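Bananas, bags and the Sunday-best cardigan: a chat with Dzifa Nyarko

I went over to Dzifa's flat in February to talk about groceries, and we ended up talking about everything else too.

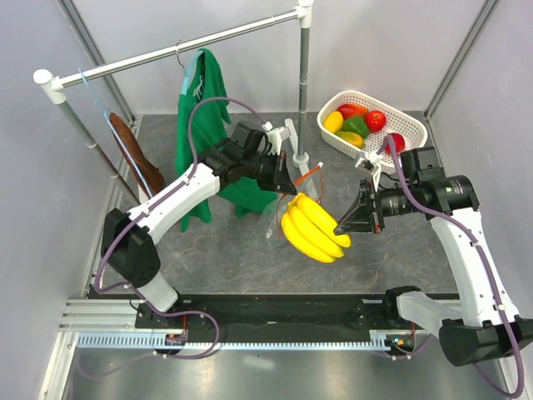

Dzifa has run the Trundovar household-skills sessions for six years, and she has firm views on how shopping should be put away. "People start with the freezer stuff, fair enough," she told me, pouring us both a tea, "but then they forget the fruit and it sits there sweating in the bag till tea time." Bananas are her pet subject (she eats one every morning, standing up). She wants them out of the plastic straight away, and she's very particular about how you lift them. A bunch of five like this one, nice and yellow, should be picked up from the stem end, so the fruit hangs clear and you're not pressing your thumbs into the skins. The clear bag gets smoothed out and kept, especially if it's got a bit of orange at the top to hang it by.

I confessed that I leave mine in the bag for days. She gave me a look!

"Bernice was the same," she said. That's Bernice Yakubu, who shares the sessions with her. "I'd open her pantry and there'd be a brown puddle in there. Now she's worse than me about it."

The sessions run for 65 minutes and they're mostly small jobs: unpacking a shop, folding tea towels, hanging up a few shirts on a rack. Dzifa reckons 15 minutes is plenty for putting away a week's groceries if you've cleared the bench first. I asked what happens if you haven't cleared the bench, and she laughed so hard she had to put her cup down.

So where do bananas live at her place? "In a bowl, on their own, away from the avocados. Unless I want the avocados ready for Saturday brekkie, and then they go in together and I keep an eye on them." Spotty ones get peeled, chopped and frozen for banana bread, and she labels the tub because she once defrosted what she thought was mashed potato.

Before I left she sent me home with two slices of the bread, wrapped in a bag she'd already used at least once. She'd like it back, she said, when I'm next over that way.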